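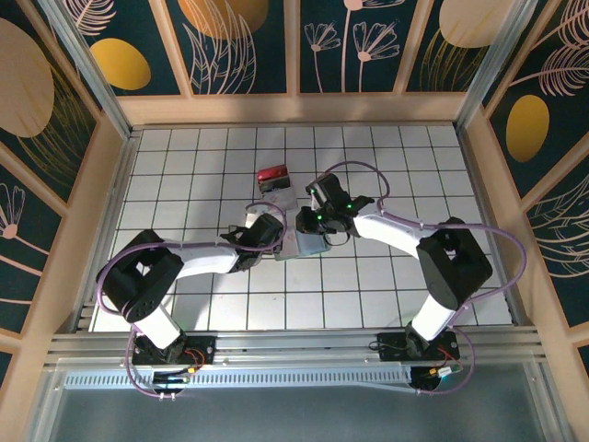
One reader wrote in after the August list to say it was all very well for a paper with a car pool, but what is a freelancer on a bicycle supposed to do when the police tape is still up and the last bus has gone? Fair point! So I've gone back through my crime scene checklist with that in mind, and my comments are under each item.

Before leaving

Phone charged to at least 60 percent – OK
Mine was fine, but the spare battery had been in the bag all summer and was flat. Replaced.

Desk has the address and a check-in time – OK
I told them I'd text every hour from Trivel. I set an alarm this time (last time I got talking and they nearly called the sheriff).

Press card visible, vest in bag – PARTLY
Card yes, vest no. It's on the back of a chair at home, where it does me no good at all.

Way home sorted – NOT OK
Here's our reader's problem. The 393 stops running before the late briefing ends, so if you don't drive, ask the desk for a cab before you go out, and get the yes in writing. I keep $200 aside for nights like that and I know plenty of people can't.

At the scene

Stay outside the tape, and well back from the next road – OK
The shoulder on the Gundham road is narrow and people slow down to stare. I stood on the grass side.

Know two ways out – OK
Front street and the alley behind the Çınar bakery. Walk both while it's light if you can.

No live posts of where you're standing – NOT OK
My fault. I put up a line saying which corner I was on and took it down ten minutes later. Post the location once you've left it.

Family members approached only through the police contact or a neighbor who offers – OK
I left one card and went away. They can call or they can not call.

Afterward

Notes and recordings off the phone the same night – OK
Copied to the office drive, wiped from mine.

No names of minors, no street numbers, no school – OK
Checked twice. I also took out the color of the front door, as everyone in Zesbridge would have known the house. It's a town of 2000 people.

Call somebody and talk about it – PARTLY
I left a voicemail and then watched TV till two. Still open on my list.

Next check: before the first hearing. Bring the vest.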